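Lolluditz 분해 셀 유지보수 티켓: 메모리 모듈 파지 실패 반복
상태: 관찰 중 / 분류: 그리퍼, 작업 좌표
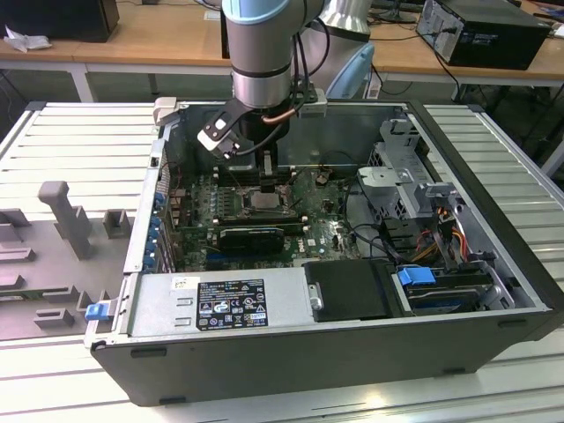
증상
메모리 분리 공정에서 파지 실패 알람이 간헐적으로 발생함. 접근 동작까지는 정상이고, 핑거를 닫은 뒤 파지 폭 확인 단계에서 정지한다. 재시도 한도는 3회이며, 한도를 넘기면 셀이 대기 상태로 빠진다. 같은 프로그램을 쓰는 Mumesden 셀에서는 동일 알람 이력 없음.

환경
제어 프로그램은 Pruitt, 작업 좌표 관리는 Irnine. 대상물은 측면 패널을 연 데스크톱 본체이며, 슬롯형 알루미늄 작업대 위에 눕혀서 투입한다. CPU 방열판은 이 공정에 들어오기 전에 제거되어 있어야 한다.

기록 09:10
알람 로그 추출. 실패는 모두 본체 교체 직후 첫 사이클에 몰려 있음. 같은 본체로 계속 돌린 구간에서는 발생하지 않음. 통신 오류 및 서보 알람 없음.

기록 10:25
핑거 팁 점검. 마모 없음, 체결 볼트 풀림 없음. 무부하 개폐 200회 실시, 위치 편차는 허용치 이내. 그리퍼 단품 불량은 원인에서 제외함.

기록 11:40
손목축을 90도 돌린 자세에서 기준점을 다시 터치. 로봇 쪽 TCP는 정상. 작업 좌표 원점은 본체 모서리와 맞지 않음. Irnine 이력을 확인한 결과, 지난 6월 지그 이동 후 원점이 갱신되지 않았다. 첫 사이클 이후에는 보정값이 누적 적용되어 증상이 가려진 것으로 판단.

조치
1. 작업 좌표 원점 재티칭 후 Irnine에 저장.
2. 본체 교체 시 누적 보정값을 초기화하도록 Pruitt 시퀀스 수정.
3. 슬롯 상부 접근 속도를 300 mm/s에서 200 mm/s로 하향.
4. 로봇 팔을 따라 내려오는 케이블의 여유 길이 확인. 손목 회전 시 케이스 테두리에 걸리지 않도록 고정 위치 조정.

기록 15:30
본체를 바꿔 가며 재시험. 첫 사이클 파지 정상, 알람 없음. 사이클 타임은 속도 하향분만큼 늘었으나 후공정 대기 시간 안에 들어옴.

미결
전원 배선이 드라이브 케이지 쪽에서 떠 있는 본체는 그리퍼 진입 경로와의 간섭 여부를 별도로 확인해야 함. 현재는 투입 전 작업자가 육안으로 보고 정리한다. 경로 수정은 별도 티켓으로 분리.

종료 조건
누적 300사이클 동안 동일 알람이 재발하지 않으면 종료. 재발 시 알람 직전의 손목축 각도와 파지 폭 로그를 첨부할 것.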